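Section 6. Teaching a Sort-to-Bin Task

This section covers the first full task most owners set up on the Bernthorpe bench arm: picking small metal parts off the work board and placing them in a bin. It assumes you have finished Section 4 (mounting and cabling) and Section 5 (hand calibration). If the hand was removed or the wrist coupling loosened since the last calibration, go back and repeat Section 5 before you start.

You will need the arm with the five-finger hand fitted, the control box, the head camera connected and focused, a computer running Tagle version 3 or later, a shallow bin and a few sample parts.

Parts must weigh 500 grams or less. Anything heavier can be lifted in some grips but will slip when the wrist turns, and damage to the fingertips from overweight parts is not covered by the warranty.

6.1 Preparing the board

1. Place the work board flat on the table. It should not rock when you press on a corner.

2. Set the bin on the board, left of center as seen by the head camera. Keep the long side of the bin square to the board if you can. Tagle will find a bin that sits at an angle, but placement is slower.

3. Lay the sample parts on the board with a finger width or more between them. Parts that touch are often read as one part.

4. Open the Workspace tab in Tagle and select Draw Limits. Drag the four corners until the outline covers the bin and the parts. The arm will not close the hand outside this outline.

5. Select Save Limits. The outline turns from yellow to green.

Note: Items outside the limits are ignored for picking, but the arm can still hit them on the way past. Keep tall items out of its sweep. The sweep is shown as a shaded area in the same tab.

Caution: Do not let the wrist cable rest on the board. It needs a free loop so the wrist can turn both ways. A cable that drags will pull parts out of place and will wear through at the coupling.

6.2 Recording the pick

Each kind of part needs its own set of recordings. Ten good recordings are enough for simple shapes such as nuts and spacers. Gears and other parts with teeth usually take more, and long thin pins are the hardest for this hand. If you plan to sort several kinds of part, start with the largest.

1. Release the emergency stop and wait for the ready tone.

2. In Tagle, select New Task, then Pick and Place. Type a name for the part.

3. Select Record. The arm goes slack and can be moved by hand. Support it at the forearm, never by the fingers.

4. Guide the hand to the part. Stop when the fingertips are level with the middle of the part.

5. Select Close Hand. The grip tightens slowly and stops on its own when it meets resistance.

6. Lift the part clear of the board and move it over to the bin.
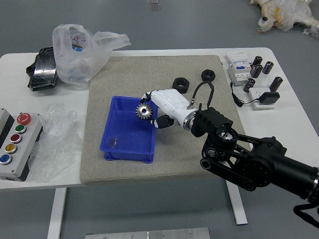

Pause for a second with the part over the near edge of the bin before you go any farther. Tagle uses the pause to mark the end of the carry and the start of the drop. Without it, the two moves are blended and the part may be let go too early.

7. Move the part in over the floor of the bin and lower it until it is just short of touching. Select Open Hand.

8. Raise the hand straight up, then select End Recording.

9. Move the part to a new spot on the board and repeat from step 3. Vary the angle of the part as well as its position.

Note: For gears, grip across the outside of the teeth with the thumb opposite the first two fingers. Do not push a fingertip into the bore. The hand can jam there, and the release move will then lift the gear back out of the bin.

If a recording goes badly, select Discard. Do not keep it in the hope that the others will make up for it. One bad drop in a set of 10 is enough to spoil the result.

6.3 Training and test run

1. Select Train. The time needed depends on your computer and on the number of recordings. The arm can be left powered off during this step.

2. When training is done, select Test Run and set the speed to Low.

3. Stand clear of the sweep with one hand near the emergency stop.

4. Select Start. Let the arm complete one pick and one drop, then select Hold.

5. Check where the part landed. If it is inside the bin, carry on with the remaining parts. If it hit the rim, see 6.4.

6. Raise the speed only after a full board has been cleared at Low.

Caution: Hold keeps the motors live - the arm can move again as soon as someone selects Start. Press the emergency stop before you reach onto the board, even to pick up a single dropped nut.

6.4 Common faults

Code 334, grip lost. The hand closed but the part is no longer sensed. Clean the black fingertip segments with a dry cloth and check that the part is free of oil. If the code comes back, raise the grip setting by one step.

Arm stops short of the bin. The bin has been moved outside the saved limits, or the limits were never saved. Repeat 6.1, steps 4 and 5.

Part strikes the rim. The pause over the bin edge was skipped or the carry was too low. Discard the worst recordings, add new ones and train again.

Hand passes over a part. This is most often glare. Shiny parts under a strong lamp can wash out in the camera view. Move the lamp or lower the exposure under Camera, Advanced.

Small pins left behind. Use the Prarner narrow fingertip set, sold separately. After fitting it, repeat the hand calibration in Section 5.

6.5 Saving and sharing tasks

Finished tasks are stored on the computer and not in the arm. To move a task to a second Bernthorpe arm, select Export and copy the file across. Limits are not included in the export and must be drawn again at the new table.

Tasks recorded with the older Felcombe two-finger gripper cannot be opened with the five-finger hand fitted. They need to be recorded again from the start.

Section 6 last revised 2024-01-14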